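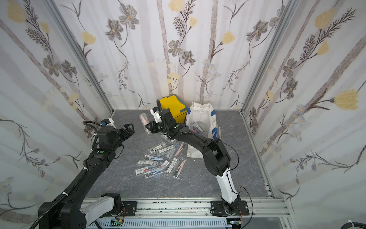

Two arms on the rail, marble-pattern floor.

January 12, 2021

Zonidora, crossword build for tablets. Continued from the December notes.

Saved progress is still lost on the old Android tablet. I start a puzzle, fill 10 words, close the app with the square button and open it again. The grid comes back but the clue list shows all clues as not solved. On the phone the same steps give no problem. I repeated it with the Bomedel word pack and with the Cetico pack, same result for both, so the pack is not guilty.

I changed the save to happen after each word and not on exit. Now the list is correct after reopening. The cost is a small stop when the last letter goes in, I can feel it on the big grids. Need to ask if this is acceptable for the kids version.

Word list: 2,675 entries after cleaning. I took out 42 doubles, mostly plurals. Verbruggen pack still has British spelling in places (COLOUR, GREY), to fix before we make the grids again.

Hint button: it gives the first letter even if this letter is already there. The player loses one hint for nothing. Changed to the first empty square, tested on 20 puzzles, good. One puzzle in the Cetico pack has a clue with no text. Number 14 down. I did not touch it yet.

To do: night colors, the timer which continues to run in pause, and the sound of the wrong letter is too loud with headphones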